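**Skeltau shelter units – design review, February**

Present: Lieselotte Stöcker (chair), Gladys Mwaipopo (structures), representatives of Ogura and Resar
Start: 2:00 p.m.

1. Minutes of the previous review were accepted with one correction. The panel gauge in item 4 applies to the roof only.

2. Wall panels. Resar reported that the curved steel panels for the first 6 units are cut and punched. Bolt holes on two panels are out of tolerance at the lower flange. Ms. Mwaipopo asked that these be re-punched, not reamed on site – reaming breaks the zinc coating.
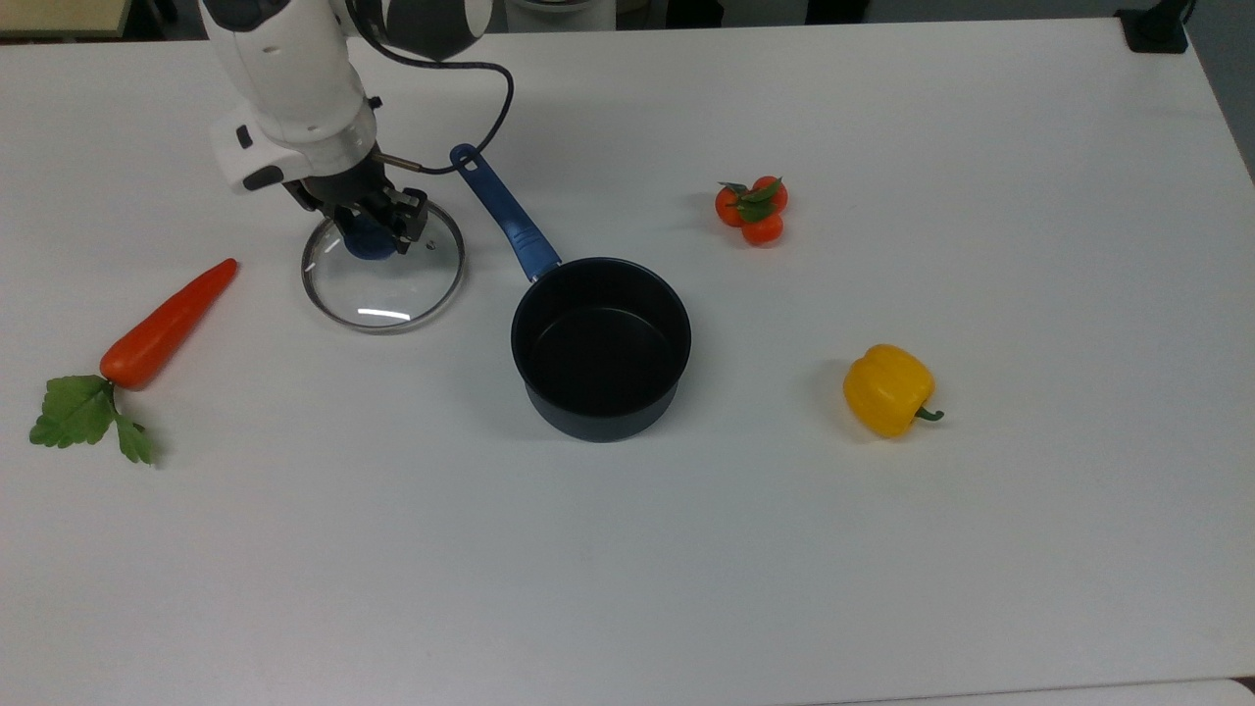
Resar agreed to re-punch and will send revised inspection sheets before delivery to the Tuditska site.

3. Roof vent. Ogura presented two options for the central vent: a fixed cowl and an adjustable cap. The adjustable cap adds a crank and a seal that must be replaced every five years. Decision: fixed cowl for all units.

4. Anchoring. Uplift calculations were revised for open ground. Screw anchors are acceptable in clay; the sandy strip to the north needs a ring beam. Ms. Mwaipopo to issue the beam drawing.

5. Assembly time. The target remains one unit per day with a crew of five. The trial assembly took almost 2 days, mostly on the floor ring. Ms. Stöcker asked for the ring to ship in pre-bolted segments. Resar to price this.

6. Any other business. Spare fasteners: 2000 to be ordered, same grade as the wall bolts. Color of the door panels deferred.

Next review after delivery of the first panels.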